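Community Help > Law & Courts > Immigration

How does an appeal against a removal order work when the judge made a "legal error"?

Posted by Hawi Admasu

Hi all! I've been reading court news every evening for a month and I'm completely hooked, but there is one thing I can't get straight. A man in my town won his first hearing against removal, and then the government appealed and said the judge made an error of law. Everybody at work took that to mean the whole thing starts over, with witnesses and everything. My neighbor says no, the second court only reads papers. Who is right? And can he be put on a plane while all this is going on? I'm not involved in the case at all, I just run a small reading group where we pick one public judgment and go through it together (it's great fun, you should try it). The one we have now is 90 pages and I would love to walk in knowing what I'm talking about. We meet in November, so there's time for long replies!

3 replies

Ratent

Your neighbor is closer, and what a good question! I sat in on appeals for years as a court interpreter and this was the part that families always wanted explained.

The first tribunal does two jobs. It decides what the facts are (who said what, whether the person would be at risk, whether a document can be trusted) and then it applies the law to those facts. An appeal on a point of law mostly leaves the first job alone. The higher court asks if the judge used the right test, gave proper reasons, and took account of the things that had to be taken into account. You usually won't see witnesses. You'll see two lawyers on their feet, a lot of folders, and judges who interrupt constantly. The hearings I worked on were often finished in a day, and the decision came weeks or months later in writing.

What makes it tricky is that facts and law leak into each other. Say the judge found there was a real risk of an unfair trial in the other country. The government may say "we just disagree," and that gets them nowhere. So they'll try to say that the judge set the bar in the wrong place, or reached a finding with no evidence under it. Those are legal arguments, and you can have a wonderful evening with your group trying to decide which kind you're looking at.

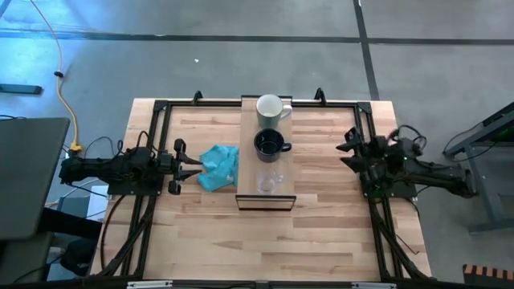 If the higher court does find an error, it can often go one of two ways. It may make the decision over again itself, or it may send the case back to the tribunal. When it goes back, there can be fresh evidence and live witnesses, so your coworkers aren't totally wrong, they've just skipped a step. And an error has to matter. A judge can get a small thing wrong and the result still stands, if it would have come out the same way anyway.

For reading, start at the end! Find the paragraph with the outcome, then go back to the grounds of appeal, which are normally listed near the front. Once you know there are, say, 4 grounds, the rest of the judgment falls into place and you can give each person in your group one of them.

Wallico

he cant be removed while its pending, thats the law everywhere

Igwe

I'd be careful with the reply just above. In many systems an appeal in progress does stop removal, but it depends on the country, on the type of case and on who is appealing. Sometimes the person has to ask for a separate order to hold things where they are, and sometimes an appeal can only be brought from abroad. In Hawi's case the man won, so the government is the one appealing, and in the ordinary way he stays put until that is decided. He may still have conditions on him, like reporting to an office or keeping a curfew. Anyone who is really in that position needs a proper immigration lawyer, quickly, as deadlines can be very short.

One more thing for the group: look up whether there was a permission stage. Lots of appeals never get to a full hearing. A judge reads the application first and decides if there's anything arguable in it. Those permission decisions are tiny, sometimes a page, and they're marvelous to read side by side with the big judgment, since you see which arguments fell away early on.

Also, if you can get to a public hearing, go! I've been to a bunch and I still get a kick out of it. Check the daily list the afternoon before, and bring a sweater.

Comment from Hawi Admasu

This is so good, thank you! I went straight to the back like Ratent said and the outcome is in paragraph 327. It got sent back to the tribunal, so now I want to read that one too when it comes out. I've split up the grounds already and I'm keeping the one on evidence for myself.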